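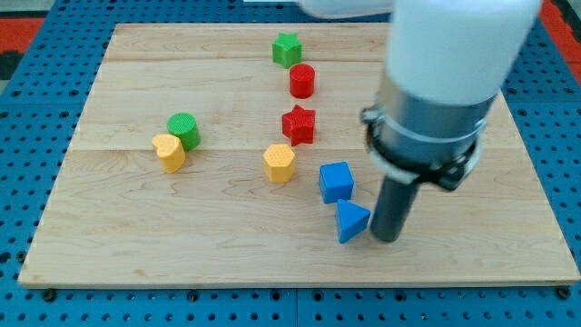

Anikó Nyitrai wrote to tell me that I was being unfair to shape blocks, that her two kids learned every shape they know from a tub of them, and that I should stick to complaining about puzzles. Fair enough, I did go on a bit in the last post. But I've had her comment open in a tab since then and I still don't think I'm wrong, so let's have another go.

My question was simple. What does a child learn from a plastic star that they wouldn't learn from a spoon? The answer I keep getting is "shapes," said as though it settled the matter. My younger one could say "star" well before she had a block in her hand. She got it from a pair of pajamas. She can also say "excavator," and we don't own one.

What the blocks are supposed to add is the handling. You turn a heart over, you feel the two round bits and the point, you find out that a cylinder will roll if you lay it down and won't if you stand it up. I can believe that. I watched her work on the rolling for most of a morning in May and she was as happy as I've ever seen her. Then she did the same thing with a can of chickpeas.

The color business is where I really dig in. A green star and a red star, a green cylinder and a red cylinder. The leaflet that came with our set (Grastden, bought secondhand, leaflet somehow still in the bag) says this teaches children to sort "by two properties." Put all the greens together, then break them up and put the stars together. Nice idea. My older one, who is 5, did it once to please me and then announced that the red star was the green star's boss. Sorting was over for the day.

Anikó says this proves her point, since he had noticed they were the same shape in different colors or the joke wouldn't work. I've thought about that more than I'd like to admit. She may have me there.

Some things I will say in favor of shape blocks, so that I don't get another email.

The texture on top is a good idea. A fine dotted or crosshatched surface gives small fingers something to rub, and mine both do it without thinking while they look at something else. I was ready to call that a gimmick. Our older Berrada set is completely smooth and gets picked up less, though it's also an ugly orange, so I wouldn't call that a fair trial.

They're easy to wash. Warm water, dish soap, dry towel. The wooden ones we had before went fuzzy at the corners and smelled of banana.

And a plain wooden board underneath helps a lot more than I expected. I'd been letting them play on the rug, where a star won't stand up on its points for anything. On a flat board it will, if you're patient. Ours is an old Ulberg serving board that was too big for the cheese we can afford. A pale board also makes the colors easy to tell apart, even the yellow, which I'd have bet against.

Now the part that still bothers me. The Kondell catalog has a tub of 121 pieces. I'd like to meet the person who has picked up 121 pieces at six in the evening and then gone back to buy something else from Kondell. You get more of the same four shapes, a drawstring bag that won't close, and a card of "activities" that all come down to putting things in piles. A handful does the same job. I've been putting out a handful at a time for nearly 4 weeks, with the rest on top of the wardrobe, and neither child has asked where they went.

I tried swapping the set around too, hearts in, cylinders out, because a reader told me that rotating toys makes them feel new. Maybe in her house. In mine there was a short inquiry into the missing cylinders and then everybody went outside.

So I'm keeping them, and I'd still tell a friend to buy the smallest set going, or to borrow one first and see if it gets touched. If you've got a child who really did learn to sort by two properties at the kitchen table, write and tell me how old they were and how long it lasted. Anikó, you've had your turn - but I do want to know what you did about the hearts, because ours keep ending up in the bread bin.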